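About Hosidstead

Hosidstead is a furniture repair and refinishing shop. We fix tables, chairs, dressers and the odd church pew, and we have 142 regular accounts, most of them restaurants, schools and small hotels. If your table wobbles, we are the people who make it stop.

Customers keep asking whether we are going to automate, so we decided to put our answer on this page.

We went into it with doubts, and we still have most of them. In January a sales team from Trallari came by with a slide deck about robots that could handle, turn and inspect furniture. The slides were very good. We told them we don't buy from slides, and that if they wanted our business they could bring the arm to our shop and run it on our tables, in front of our customers.

They agreed, and the open day was held on July 14, 2018. The arm came from Hauser, and the software that steers it came from Ludetti. We gave them three jobs: pick up a loose chair spindle, hold a drawer front steady for gluing, and reach in along the edge of a wooden tabletop with the small camera at the wrist. We picked the last one on purpose. Anyone can look at the top of a table. Our work is mostly in the places where you have to get down on the floor with a flashlight.

The spindle went fine. The drawer front went fine on the second try, after one of the Trallari people moved it over by hand, which we would call help and they called setup. The tabletop job took far longer than any of our benchmen would need, and the pictures that came back were mostly blur. You could make out wood grain. You could not have found a cracked glue block with them, and finding cracked glue blocks is what people pay us for.

To be fair, the arm was careful. It didn't scratch anything, and a few visitors who came in ready to laugh stayed for the whole demonstration. The Ludetti engineers answered straight when we asked hard questions, including the one about price. We can respect that – we just can't put it on an invoice.

So, for now, inspection and repair at Hosidstead are done by hand. We have told Trallari they are welcome back when the camera can show us a joint clearly enough to judge it. We'd want to see that on a table of our choosing, with no one standing by to nudge it.

Estimates are free for local pickup. Bring the loose screws if you still have them. 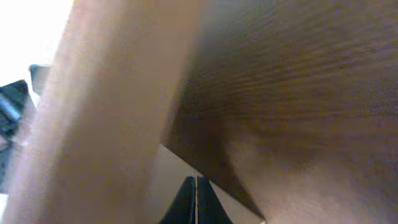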